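Collecte de démonstrations (robotique)

Ce site utilise des cookies pour mesurer son audience et améliorer votre navigation. En poursuivant, vous acceptez leur utilisation. Accepter | Personnaliser

La collecte de démonstrations désigne l'ensemble des opérations par lesquelles on enregistre des gestes humains afin d'entraîner un système de manipulation robotique par apprentissage par imitation. Elle précède l'entraînement proprement dit, occupe l'essentiel du calendrier d'un projet et n'occupe d'ordinaire qu'un paragraphe dans l'article qui en rend compte.

On parle aussi d'enregistrement de trajectoires ou, dans les ateliers, de « faire des épisodes ». Le terme de « récolte », essayé par quelques auteurs, suggère que les données poussent seules et ne s'est pas imposé auprès de ceux qui les produisent.

Principe

Un système d'imitation apprend à associer ce que perçoit un capteur, le plus souvent une caméra, à l'action effectuée au même moment par un démonstrateur compétent. Il lui faut pour cela des exemples, nombreux et cohérents entre eux. La compétence du démonstrateur s'entend ici dans un sens modeste : savoir poser un gobelet dans un panier suffit. La difficulté commence lorsqu'il faut le poser une centième fois avec la même conviction que la première.

L'unité de base est l'épisode. Il s'ouvre sur un état initial, se ferme sur un état final et contient entre les deux une suite d'images, de positions du poignet et d'écartements des doigts. Sa durée dépend de la tâche et, dans une mesure que la littérature n'a guère quantifiée, de la proximité de la pause de midi.

Méthodes

Téléopération. L'opérateur commande le robot à distance, au moyen d'un bras maître, d'une manette ou d'un casque. Les actions enregistrées sont celles de la machine elle-même, ce qui évite toute conversion. En contrepartie, il faut un robot par poste et un opérateur disposé à mettre une demi-minute pour déplacer une éponge.

Guidage manuel. On saisit le bras du robot et on le conduit. La méthode est intuitive et fatigue les épaules. Elle a aussi le défaut de placer l'opérateur dans le champ des caméras, si bien que le modèle apprend parfois qu'un objet s'attrape mieux en présence d'un avant-bras en pull de laine.

Pince tenue à la main. L'opérateur manie directement une pince semblable à celle du robot, équipée d'une caméra qui regarde les doigts et ce qui se trouve devant eux. Aucun robot n'est requis pendant la collecte et le matériel se transporte dans un sac. La trajectoire doit être reconstituée après coup à partir des images ou de capteurs inertiels, étape qui échoue volontiers devant un mur blanc ou une nappe unie.

Captation passive. On filme des personnes occupées à leurs tâches habituelles, mains nues. Les données sont abondantes et naturelles, mais personne n'a de pince au bout du bras, et le passage de cinq doigts à 2 reste un sujet de thèse très fréquenté.

Protocole

Un protocole de collecte fixe la tâche, les objets admis, leur zone de départ, le critère de réussite et la manière de remettre le poste en état. Ce dernier point, dit réinitialisation, absorbe souvent plus de temps que la démonstration. Ranger un objet constitue l'exemple ; le déranger à nouveau constitue le métier.

Le protocole prévoit également les variations. Un jeu d'exemples où le récipient se trouve toujours au même endroit enseigne un endroit et laisse de côté le récipient. On fait donc varier les positions, l'orientation, la hauteur de la pince au départ et l'éclairage. Les opérateurs livrés à eux-mêmes varient peu : priés de placer un objet au hasard, ils le posent au milieu, puis légèrement à gauche du milieu. Certaines équipes tirent les positions au sort, d'autres collent des repères sur la table et découvrent plus tard que le modèle s'oriente d'après les repères.

Les hésitations posent une question ancienne. Faut-il conserver l'épisode où la pince manque sa prise, recule et recommence ? Une première école supprime tout ce qui n'est pas exemplaire et obtient un système élégant, qui reste interdit à la première erreur. Une seconde garde les rattrapages et obtient un système débrouillard, qui rate parfois exprès pour pouvoir se rattraper.

Exemple : la campagne Drestatach

Le projet Drestatach, mené par l'atelier Kokton avec l'éditeur de logiciels Laston, offre un cas assez représentatif de collecte à la pince tenue à la main. L'objectif fixé était de 3 000 épisodes de rangement d'objets courants sur table. Le premier lot, livré le 29 mars 2019, en comportait 200, dont 100 furent écartés à la relecture. La moitié restante fut jugée « prometteuse », mot qui figure dans le compte rendu et n'y est pas développé.

Les rejets tenaient à des causes peu spectaculaires : enregistrement lancé après le début du geste, main libre venue aider, caméra déréglée d'un épisode à l'autre. Une série entière avait été exécutée de la main gauche par courtoisie envers un collègue assis à droite. Le guide de l'opérateur, jusque-là d'une page, en gagna plusieurs, et une annexe sur les tasses à café personnelles, désormais tenues hors du poste pendant les prises.

La campagne reprit en septembre dans les locaux de Te Moana, avec des consignes simplifiées. Chaque séance portait sur un seul couple d'objet et de contenant, et l'opérateur relisait ses propres épisodes avant de partir. Cette relecture fit davantage pour la qualité du lot que l'annexe, de l'avis général, auteur de l'annexe compris. 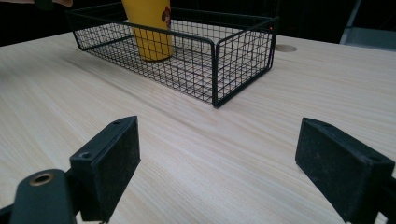 Roxana Pîrvu objecte, dans une remarque jointe à la discussion de l'article, que la relecture par l'opérateur lui-même flatte surtout l'opérateur. Elle préférerait un échange de lots entre deux personnes qui ne déjeunent pas ensemble, et signale que le critère de réussite de Drestatach ne précisait pas si un gobelet couché dans le panier comptait comme rangé. Selon elle, deux relecteurs avaient tranché en sens contraire pendant toute une séance, chacun convaincu d'appliquer la consigne.

Annotation et contrôle

L'annotation indique pour chaque épisode la tâche, l'issue et, selon les besoins, le découpage en phases : approche, saisie, transport, dépose. Les frontières entre phases sont moins nettes que leurs noms. L'instant où commence la saisie peut être celui du contact, celui de la fermeture des doigts ou celui où l'annotateur s'en aperçoit.

Le contrôle automatique repère les fichiers tronqués, les horloges décalées et les trajectoires qui traversent la table. Il laisse passer les épisodes techniquement irréprochables où l'on range soigneusement le mauvais objet. On conserve donc une vérification humaine par sondage, confiée de préférence à quelqu'un qui n'a pas participé à la séance.

Limites

La taille d'un jeu de démonstrations renseigne mal sur sa valeur. Des épisodes presque identiques gonflent le total sans élargir ce que le système peut apprendre, et la tentation de les produire croît à mesure que l'échéance approche. La diversité des lieux se révèle également coûteuse, puisqu'il faut y aller.

Reste l'empreinte du démonstrateur. Un modèle entraîné sur les gestes d'une seule personne en reprend les détours, les lenteurs et la façon de contourner un obstacle retiré de la table depuis longtemps. À l'atelier Kokton, ces reprises portent le nom d'accent, et l'on y reconnaît sans peine qui a enregistré quoi.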